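Day Five, or Possibly Six

20 March 2020

The office in Landville closed last week and I have been working from the spare bedroom, which until now was where we kept the ironing board and a treadmill. The treadmill is my coat rack. The ironing board is my desk. I am told it adjusts to standing height, and so it does, usually while I'm typing.

Theda Sauerland, who runs our team, has us all on Trakeo now, so she can see what everyone is "up to." You click a green button when you start a task and a red one when you stop. On Tuesday I forgot the red one and logged 19 hours on a single invoice. She wrote back "great focus!" and I have decided not to correct her.

Lunch is a problem. At work I ate one sandwich at noon like a citizen. At home the kitchen is eleven steps away and I have opinions about cheese by 9:40. I have also learned that my husband hums. He says he has always hummed. Seventeen years, and I had to be locked in with the man to find out.

My inbox stood at 3651 unread this morning. I got it down to 459 by deleting everything from before January, and if one of those was yours, I'm sorry, please write again and make it shorter.

Muchen Fang from accounts holds a coffee break on video at three. Last time we spent most of it telling each other we were on mute. Then her cat sat on something and she was gone, and the rest of us stayed on, looking at our own foreheads, too polite to be first out.

I had big plans for the evenings. I was going to learn Italian and sort out every closet in the house. So far I can order a beer, and the closets are as they were.

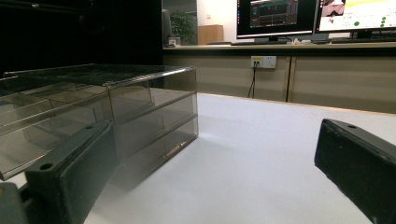 Three tiers of drawers and you can see right into them. So much for hiding things.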